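Chapter 6
Teaching by Demonstration

Sections in this chapter
6.1 Two ways to show a task
6.2 Setting up the workspace
6.3 Recording a demonstration
6.4 Judging what you recorded
6.5 From recordings to a policy

In Chapter 5 you wrote a pick-and-place routine line by line. You gave the arm a list of positions, told the gripper when to close, and checked each move before you let it run at full speed. That method works well when every part arrives in the same place, facing the same way. It breaks down when the parts are mixed, or when one of them has rolled onto its side.

Teaching by demonstration starts from the other end. A person performs the task through the robot, and the robot's joint positions, gripper commands, and camera images are saved as it happens. A learning program then uses many of these recordings to work out what the arm should do when it sees a similar arrangement. The person doing the showing is called the demonstrator or, when the robot is driven from a distance, the operator.

6.1 Two ways to show a task

The first way is to hold the arm and move it. This is called kinesthetic teaching. The motors are set so that they carry the weight of the arm but give way when pushed, and the demonstrator guides the gripper to the part by hand. It needs no extra equipment, and a beginner can produce a usable motion on the first day. Its main weakness is that the demonstrator's hands and body often get into the camera view. A program trained on those images may come to depend on a hand that will be missing later. Two arms are also hard for one person to guide together.

The second way is teleoperation. The operator stands or sits away from the table and moves a control device, and the robot follows. The device may be a joystick, a handheld tracker, or a pair of small arms with the same joint layout as the large ones. The last kind is called a leader-follower system. The leader arms are light enough to move with the fingertips, and each joint on the follower copies the matching joint on the leader.

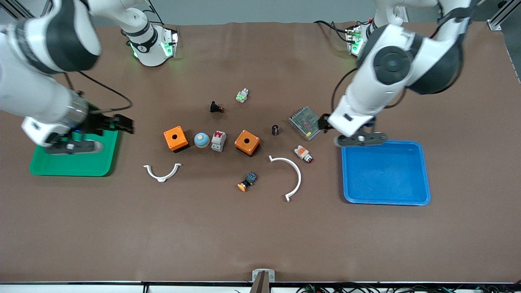 Sorting small electrical components is a good first task for teleoperation. The parts are light and cheap, but their shapes call for different grips. A square enclosure box can be taken by two opposite sides. A round push button gives the fingers less to hold, and a curved bracket may swing as it is lifted. The operator has to choose a grip for each one, and those choices are what the recording is meant to capture.

Tsion Gebreyes and Yabsira Worku used this kind of task in the training course they ran at Rovley. Each trainee recorded 100 demonstrations on a two-arm station. The course collected 230 in all before any model was trained, and nearly a third of those were thrown out. Most of the rejected recordings had the same fault: the operator stopped in midair to decide which part to take next. A pause like that looks harmless on video. To the learning program it is an example of holding still, and the trained arm may hold still too.

The remedy was simple. Trainees looked over the table and settled on an order before they pressed the record button — large parts first, then the small ones — and kept to it.

Key terms
demonstrator: a person who shows a robot how to do a task
kinesthetic teaching: showing a task by moving the arm directly by hand
teleoperation: driving a robot through a control device
episode: one recorded demonstration, from start to finish

Before you go on
Choose a small sorting job you can do at a desk. Do it twice at normal speed, then write down the order in which you picked up the parts and which fingers you used. Keep your notes for Section 6.3.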